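Cuaderno del taller, junio. Mesa de doblado, tarde.

Retomo las notas donde las dejé, que la página anterior quedó con una mancha de café y no se lee la mitad. Seguimos con las camisetas negras, que son las que más guerra dan: el algodón oscuro se traga los pliegues y cuesta una barbaridad distinguir una arruga de un borde (con las claras da gusto, pero claras ya nos quedan pocas). Del pedido de Fillus hay 300 prendas por doblar, mezcladas las de manga larga con las de manga corta, y me he propuesto dejar apuntado cómo conviene extenderlas para que quien venga detrás no empiece de cero.

Con las de manga larga lo mejor que he encontrado es buscar primero el cuello y la etiqueta, y ya desde ahí estirar la manga a lo ancho de la mesa. La cuadrícula ayuda muchísimo, ¡qué buena compra fue!

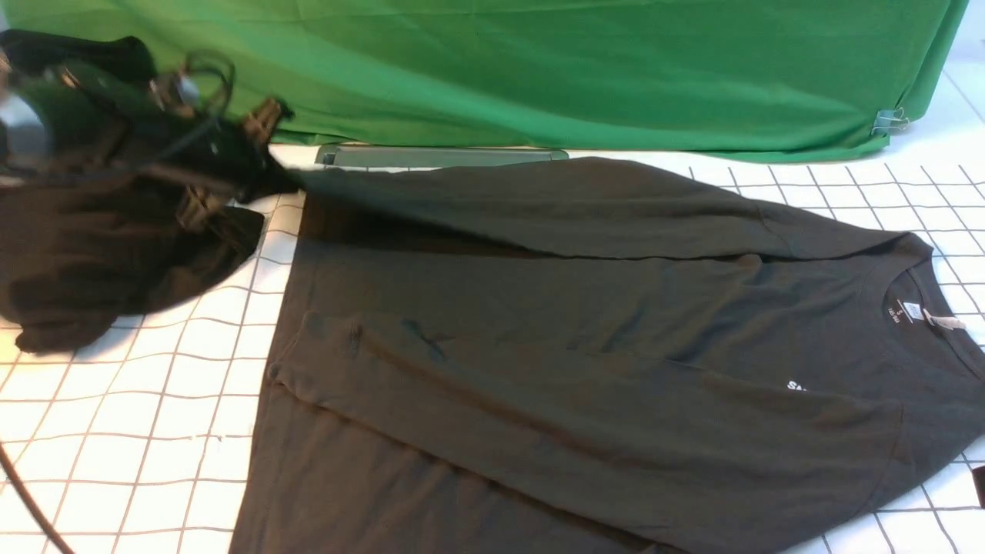 Junhao Deng me discute lo de empezar por el cuello: según él, en una prenda negra se encuentra antes el bajo, que es una línea larga y recta, y el cuello ya aparecerá solo cuando toque. Dice además que con el método mío las mangas acaban siempre torcidas y que luego hay que repasarlas a mano. Algo de razón tiene en lo de las mangas, se lo reconozco y aquí queda escrito, aunque yo con el bajo me lío y acabo con la camiseta del revés.

Queda pendiente el asunto de las medidas del paquete. Las bolsas de Grernik son más estrechas que las que usábamos, y el doblez en tres que teníamos por costumbre ya no entra sin apretar, así que toca pensar otro. Mi idea es cruzar primero un lado sobre el otro, alisar y después llevar el bajo hacia arriba. Lo que no sirve es cruzar la tela en diagonal, con un panel grande que sobresale por la izquierda y las letras «SA» del estampado medio metidas bajo un pliegue; de ahí no sale un rectángulo decente por mucho que uno insista. Si se llega a ese punto, abrir del todo y volver a extender, que se tarda menos.

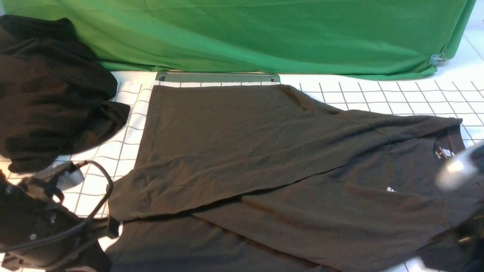 Las bolsas las he pedido de 1000 en 1000, que salen mejor de precio, y todavía queda abierta una caja con unas 200 de las anchas. Esas me gustaría gastarlas con las prendas más grandes antes de pasarnos del todo a las nuevas. Para decidir el doblez me fijo sobre todo en el cuello: en una camiseta a medio cruzar como esta, con el canalé y la etiqueta impresa a la vista en el lado derecho, ya se tiene la referencia para centrar, y basta con deshacer la capa de arriba sin mover lo demás. Mañana lo pruebo con calma y le pido a Junhao que haga las mismas empezando por el bajo, a ver cuál de los dos queda más parejo.

Falta también pedir etiquetas a Rarov y devolver la caja equivocada, la del albarán 610, que sigue debajo de la estantería.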